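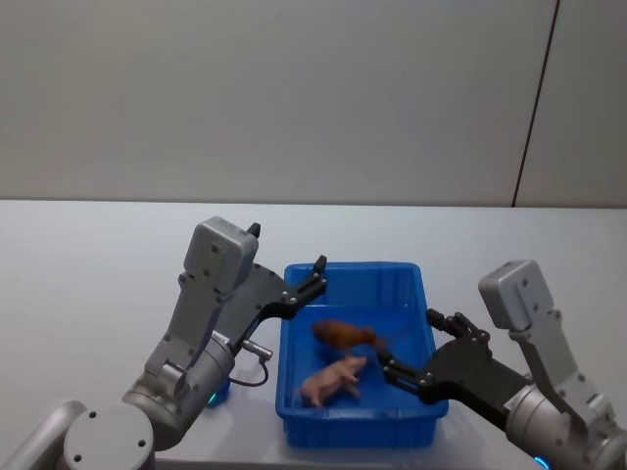
Nobuhle Moodley gets the same question at every trade event, usually from somebody holding a coffee. They want to know when the machine will tidy the house. She has stopped giving a year.

"I ask them which part of tidying," she says. "If they mean taking a known object out of a known container and putting it in another known container, on a table, with decent light, then we can talk about it today. If they mean the living room, I change the subject."

Moodley runs manipulation testing at Arnix, a company that evaluates two-armed robots for customers who are thinking of buying them. Most of those customers run stockrooms or small packing lines. A few are after the home market. Her job is to tell them what the arms can do with ordinary objects and how often they fail at it, and the second figure is the one that gets argued over.

The test she spends most of her time on is dull by design. Small objects go into a shallow plastic container, and the arms have to take them out and sort them. Toy animals are a regular part of the set. They are cheap, they don't roll far, and they have legs, snouts and tails, all of which change the grasp depending on how the thing is lying.

"A box is a box," Moodley says. "A pig on its feet and a pig on its side are two different problems. The width is different, the height is different, the place where you can close two fingers without squeezing it out is different. People sort that out before they've noticed there was anything to sort out."

She is particular about what counts as a success. The object has to be lifted clear, carried, and released where it was supposed to go, with no human touching anything. A grasp that slips and recovers counts, but gets logged separately. A grasp that drags the container along the table does not count, even if the object ends up in the right place.

That last rule came out of a disagreement with a customer, Destgate, which wanted to use the arms to empty returns trays. The early numbers looked good until Moodley went through the recordings and found that the trays were moving. On a bench it made no difference. On the customer's conveyor it would have stopped the line.

"They were not happy with the revised number," she says. "But they hadn't bolted anything down yet, so it was a cheap time to be unhappy."

Container walls take up more of the conversation than I expected. Osvaldo Portela, who writes the motion planning software at Arnix and joined us partway through, considers them the most underrated obstacle in the field. An object in the middle of a container can be approached from nearly any direction. An object against the wall cannot, because one finger has to fit into a gap that may be narrower than the finger.

"You have two jaws and they both need somewhere to go," Portela says. "A person would use a fingertip and roll the object away from the side. We can do that. It's a separate behavior, it has to be chosen at the right moment, and it adds time."

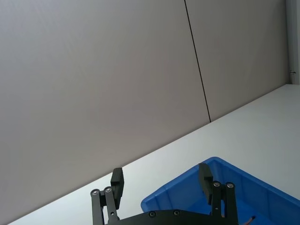
Open gripper over the edge of the blue bin, from the wrist camera.

Portela does much of his debugging from the wrist view. It shows the space between the finger pads, which is where most errors happen, and it tends to show little else. When the gripper tilts, the picture tilts with it, and the table edge can run diagonally across the image. The overhead view is steadier but loses sight of the object when an arm passes in front of it. The software has to combine the two, and when they disagree it has to decide which to believe.

"For the approach I trust the head," he says. "For the last 3 centimeters I trust the wrist. The handover between them is where I spend my Thursdays."

Having two arms helps less than buyers assume. One arm can steady a container while the other reaches in, and that removes the dragging problem when it is done properly. It also means two machines reaching into the same small volume. The planner keeps them apart with a safety margin, and in a small container the margin takes up a large share of the available room. Moodley says most of her customers would do better to price a single arm and a clamp first.

I asked for a speed comparison. She was reluctant, then gave me one from a trial in October for Jomia, a gift wholesaler. A tray of mixed small items that took a worker 34 seconds to sort took the robot almost five minutes. The worker was also talking to somebody at the time.

Jomia has not ruled it out. The night shift there is hard to staff, and a slow machine that runs unattended may still be worth having, provided it is in fact unattended. Moodley puts the emphasis on that. If a person has to come over twice an hour to free a stuck item, the savings go quickly, and the person ends up with a worse job than before.

The home is further off, in her view, and speed has little to do with it. A stockroom can be told to use one kind of bin. A family cannot. Arnix did one assessment for Godoy, which is developing a toy pickup product for apartments, and the report ran to 2 pages of conditions: flat floor, hard toys, nothing under the sofa, no string.

"String is very bad," Portela says. "Blankets are bad. Anything where the shape after you touch it has no relation to the shape before."

Moodley thinks the Godoy product could work if it is sold as what it is, a machine that empties and sorts a container somebody has already filled. She is less sure anyone would pay for that. Her own children's toys are in a large fabric sack in the hallway, unsorted.

Her next round of tests keeps the same objects and changes only how deep the container is. She expects the failure rate to go up with the height of the walls and would like to know how steeply. Portela has asked for rounded fingertips before it starts. They are on order.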